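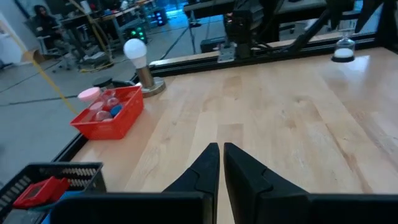 3 min read

Clearing the long table, one basket at a time

If you have been anywhere near the Resstead workroom in August you will know that the long table had more or less stopped being a table. People set things down on it in May meaning to come back, and then summer happened, and by the time Jolanta Szulc and I went in with our sleeves rolled up there was scarcely room to put down a cup of coffee. I'm happy to report that you can see the wood again, and it is lovely wood too, all those pale planks with the brown streak running through them. I had forgotten how much I liked it!

We went with baskets, which was Jolanta's idea and a good one. The red basket is for small clear containers and jars with their lids, the ones so many of you bring in for beads, buttons, seeds and the last spoonful of paint. Pink lids, blue lids, it doesn't matter, as long as the lid belongs to the jar (we spent the better part of a morning trying lids on things, and I would rather not do it again before Christmas). Please wash them first. If you have jars with no lids, hang on to them for now, and if you have lids with no jars, well, so do we.

The black basket with the slotted sides is for odds and ends that don't have a home yet. Have a look through it when you come by, and if something in there is yours, take it with you. Whatever is left at the end of the month goes to the swap shelf by the coat hooks.

The little lamp with the round white bulb is staying on the table. Several of you asked, and Dorota Kalinowski, who gave it to us, says she is glad to have it used and doesn't want it back. It stands in the corner behind the red basket, and it is quite nice for close work in the evenings when the overhead lights make everything look a bit gray. Switch it off when you leave, please.

The hourglass is staying as well. It came in with a box of kitchen things from Fontana Street and we put it out meaning to find it a shelf, but the children's group has taken such a liking to it for turn-taking that we haven't the heart to move it. It is glass, so do keep it back from the edge when the table is busy - small elbows travel farther than you would think.

Jolanta kept a tally of the buttons while we sorted, which I thought was madness until she got past 1,000 and I started wanting to know how it ended. It ended at 214 short of 2,000, and they are all in the cupboard now, sorted by color and free to anyone with a cardigan in need. The brass ones went fast last year, so come early if you have your eye on those.

Next up is the cupboard under the window, which I have opened once and closed again. We'll start at 2 in the afternoon on the first open day in September, and there will be plum cake. Bring a pair of gloves and a basket if you have one to spare, any color at all.

Resstead Workroom Newsletter | Questions? Leave a note at the front desk | © Resstead Workroom | Back to top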